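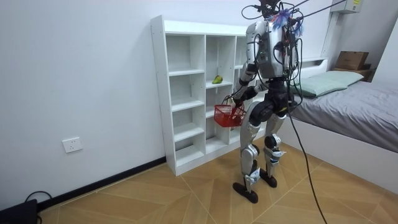

Demostración de humanoide en una habitación amueblada: ¿qué hay que prever para las cuerdas y el cable?

Estoy preparando una jornada de puertas abiertas en Skoronby y quiero que el humanoide trabaje en un dormitorio montado, no sobre una tarima. El robot lleva una cesta roja de plástico en la mano, frente a una estantería blanca casi vacía con una pera verde en una de las baldas altas, y de la zona de la cabeza salen unas cuerdas finas hacia arriba. La tarea prevista es recoger el objeto y dejarlo en la cesta. Además de las cuerdas hay un cable negro largo que baja desde la espalda y la cintura hasta el suelo, por el lado de la cama.

Mis dudas son las siguientes. Primera: si el público puede estar dentro de la habitación o debe quedarse en la puerta. Segunda: cuánta holgura conviene dejar en las cuerdas para que no alteren el equilibrio y aun así sirvan en caso de caída. Tercera: cómo guiar el cable para que no quede bajo los pies al girar hacia la cama. El grupo sería de 20 personas, en turnos, y cada demostración duraría 13 minutos.

Miranda

Myroslav Maksymiv
28 de abril de 2024

Respondo por orden.

Público: fuera. En un dormitorio pequeño la distancia entre la estantería y la cama no permite separar a los visitantes del radio de caída más el alcance del brazo. En Trulau hicimos una visita parecida con el público en el pasillo y una pantalla junto a la puerta, y se seguía mejor la tarea en la pantalla que mirando por encima de los hombros de los demás. El operador con la parada de emergencia sí tiene que estar dentro, en un punto desde el que vea los pies.

Cuerdas: deben quedar flojas en la marcha normal y tensarse antes de que las rodillas lleguen al suelo. La holgura se ajusta con el robot en la postura más baja que exija la tarea, no de pie. Si se ajusta de pie, al flexionar para alcanzar una balda inferior la cuerda tira del torso y el controlador lo compensa como si fuera un empujón. El anclaje tiene que caer lo más cerca posible de la vertical de la zona de trabajo. Con las cuerdas en diagonal, una caída se convierte en un péndulo, y en ese cuarto el péndulo puede acabar contra la cama o contra el mueble. Hay que comprobar también a qué está fijado el anclaje: un falso techo no vale.

Cable: si la batería aguanta el turno, quítalo. Si no, súbelo por la misma línea que las cuerdas con un retractor ligero. Dejarlo suelto por el suelo solo es aceptable con una persona dedicada a apartarlo, y esa persona no puede ser la que lleva la parada.

Haz un ensayo completo con los giros incluidos. En nuestro caso los problemas aparecieron al volver a la posición inicial, cuando ya se había dado la tarea por terminada.

Grokach

Nosotros pusimos cinta en el suelo y ya está. Eso sí, el robot no caminaba, solo movía los brazos.

Lo de la cesta depende de la pinza o mano que tenga. Con asa fina a veces se gira.

Miranda

Gracias a los dos. El robot camina, así que la cinta no me resuelve el problema. Voy a dejar al público en el pasillo y a medir la holgura en postura baja. La batería no cubre los turnos seguidos; probaré el retractor y, si introduce demasiada tensión, haré pausas de carga entre grupos. Me queda por confirmar con el edificio la carga admisible del techo.

Myroslav Maksymiv

Pide ese dato por escrito y que incluya carga dinámica. El peso del robot en reposo no sirve como valor de cálculo, el tirón al frenar la caída es bastante mayor.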